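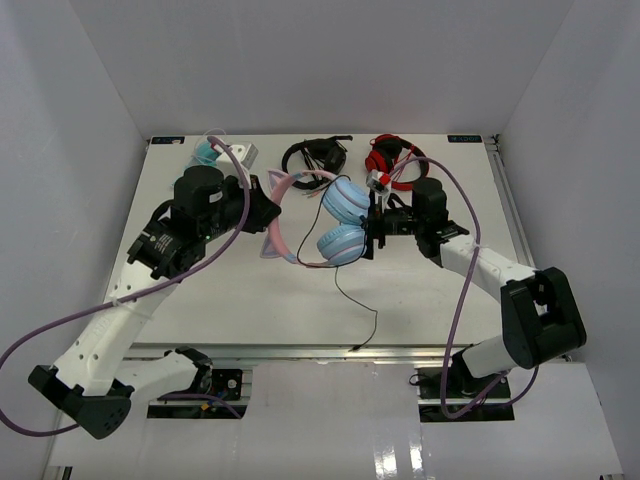 FOR IMMEDIATE RELEASE

Zonska opens second recording site for two-arm handling examples in Collham

COLLHAM, November 25, 2019 - Zonska, a developer of control software for two-arm robots, has opened a second site for recording the examples its learning system is trained on. The site is on the upper floor of the former Lüthi print works in Collham and began regular sessions this month. It is fitted out for small consumer goods, with headphones and headsets as the first product group.

At the Collham site, operators guide pairs of robot arms through short handling tasks at enclosed tables. Each pass is stored with the arm positions, the gripper openings and the pictures from the cameras mounted above the grippers. Zonska uses the stored passes to train Vustico, its software for picking, turning and handing over items that have no single correct way to be held.

The first set of recordings covers headphones with cables attached. Tasks include lifting a pair off the table with both arms, turning it sideways, passing it from one gripper to the other and laying it down with the cable clear of the band. Sessions use several styles, from plain black headphones and red and black ones to a pink and light blue pair with cat ears on the headband. Other headsets are left on the table during many of the passes, so the system also learns to pick out the right one.

"Returned headphones come back in every possible state," said Ingeborg Gisler, head of data at Zonska. "The cable is wound through the band, or the ear cups have swung around the wrong way. A person sorts that out in a few seconds without thinking about it. We need a lot of examples of people sorting it out before the software can do anything useful."

Zonska has recorded 1049 passes with headphones so far. Of these, 477 have been checked and released for training. The rest are waiting for review or were set aside. Passes in which an item is dropped or a cable catches are kept in a separate group and marked with the moment the problem starts.

The review work is led by Konrad Danzer, who joined Zonska from the company's first site. Reviewers watch each pass at normal speed, note which gripper takes hold first and mark where on the item it does so. Two reviewers look at every pass that involves a handover between the arms. If they disagree, the pass goes back to the operator who recorded it.

"We had long talks about what counts as a finished task," Danzer said. "Is it finished when the headphones are down, or when the cable is down too? We settled on the cable. That meant going back over the earlier recordings and cutting them again, and we are still working through those."

Operators train for two weeks before their passes are added to the main collection. They start with rigid items such as boxes and move on to items with hinges, padding and loose cables. Saulius Šimkus, who manages the operator team, said the soft parts take the most practice.

"People squeeze too hard at first," Šimkus said. "The band is easy to hold, but if you close on an ear cup it tilts away from you. With the second arm you can steady it. Getting the two hands to work at the same pace is most of the training."

Zonska plans to record 600 passes for each further product group. Handheld game controllers are next, followed by charging cables sold without packaging. Table height, gripper type and lighting will stay the same across all groups so the recordings can be compared.

A sample of 200 headphone passes will be offered to universities and technical colleges under a no-fee research license. The sample includes failed passes - Zonska was asked for these by several teaching groups - along with the reviewers' notes. Applications can be made in writing to the Collham office.

"Collham gave us the floor space and a good supply of people who are patient with their hands," said Luzius Kälin, managing director of Zonska. "We are hiring operators for the late shift and would like to hear from anyone who has done assembly, sewing or repair work. No background in robots is needed."

About Zonska
Zonska develops software that lets two-arm robots handle everyday goods. Its Vustico software is in testing with repair and returns centers.

Press contact
Balthasar Prantl, Zonska, Collham office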